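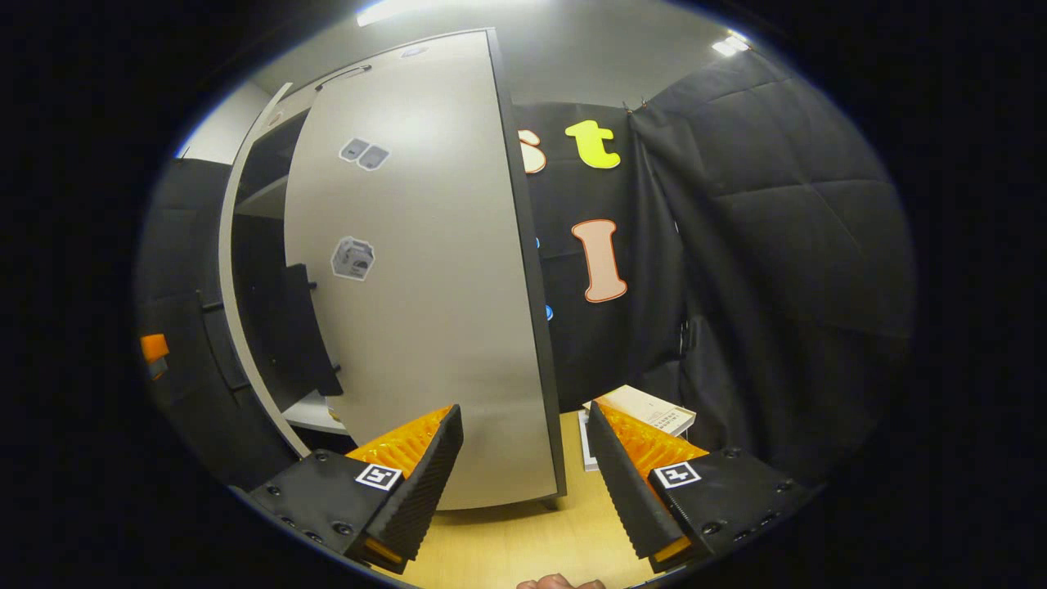

Joint statement after a summit: must the countries follow it?

Posted by Pronen, 2025-03-03
Category: Politics and world news

Good morning to all. I read the foreign news every day in English, partly for practice, and there is one matter which I do not understand well. When two presidents meet, the newspapers write afterwards that they "agreed" on something, for example to move soldiers back from a border by 50 km. Then I look for the agreement and I find only a joint statement of 300 words, without signatures and without any dates.

Is such a statement the same as a treaty? If one country does nothing afterwards, can the other country go to a court? And why does the parliament sometimes vote about these things and sometimes not? I must explain this to my evening discussion group, and we are all learners, so please use simple words if it is possible.

I have looked in the encyclopaedia but it speaks mostly about treaties.

Staremier

Usually it is not the same. A treaty is a written agreement between states which they intend to be binding under international law. A joint statement is in most cases a political promise. If it is broken, the other side can complain, stop its own part of the deal or refuse the next meeting, but it will normally have no legal claim.

The title does not decide the question. A paper with the name "memorandum", "minutes" or even "joint communiqué" can be a treaty if the text and the circumstances show that both sides wanted to be bound. For this reason the lawyers of the foreign ministries are very careful with verbs. When you read "shall" and "undertake", and at the end there is an article about entry into force, it is probably a treaty. When you read "will", "intend to" and "express their readiness", they have probably avoided it on purpose.

About the court: also a real treaty does not bring you there automatically. The International Court of Justice can decide a dispute between states only if they have accepted this in some form, either in the treaty itself, by a general declaration or by a special agreement for the one case.

About the parliament: every country has its own rules in its constitution. Many of them ask for a vote when the treaty changes the laws, costs money or touches the borders. For a political statement there is normally no vote. Signature and ratification are two different steps, so a president can sign a treaty and it may still not be in force for his country.

For your group I would take one short statement and one short treaty and let everybody underline the verbs. We did this in my course in October and it took one evening.

Fullness

It is all only paper. The strong country does what it wants and the small one must wait. I would not lose time with the verbs.

Pronen

Thank you, Staremier, I had never noticed the difference between "shall" and "will" in these texts. In my language we have one form for both. Fullness, maybe you are right in some cases, but my group wants to know the rule first.

One small thing more: if the two language versions of a treaty say something different, which one counts?

Staremier

Look at the last lines before the signatures. Often it is written there that both texts are equally authentic, or that a third text, frequently the English one, prevails if there is a difference. If nothing is written, both count, and one must look for the meaning which fits them best together.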